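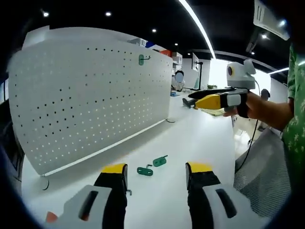

Pickled onions going soft after a day

brine_ratio
Red onions, sliced 2 mm on a mandoline. Brine is 100 g white vinegar, 100 g water, 9 g salt, sugar to taste. Poured at a full boil, jar closed, into the fridge. By the next afternoon the slices bend like noodles. Flavor is fine. What am I doing wrong?

Kamlesh Rathore
Boiling brine on a 2 mm slice is the problem. Let it drop to 140 F before pouring, or cut thicker. I use the Irkgate mandoline on its second stop and they stay firm for nine days.

vasinside_kitchen
Disagree on temperature. I pour at a boil every time, 265 g onion per jar, no softening. Check the onions. Storage onions in June are old stock and go limp whatever you do.

Kamlesh Rathore
How thick are yours?

vasinside_kitchen
Quarter inch, root to tip.

Kamlesh Rathore
Then it isn't the same test. Yours are three times as thick, and cut along the grain.

brine_ratio
Mine were cut across, in rings. Same bag of onions, I can split it – one jar boiling, one jar at 140.

wurido_t
Add a third jar with cold brine. Slower color, best crunch. Keep them all in the fridge, this ratio is not for shelf storage.

brine_ratio
Three jars it is. Will post tomorrow night.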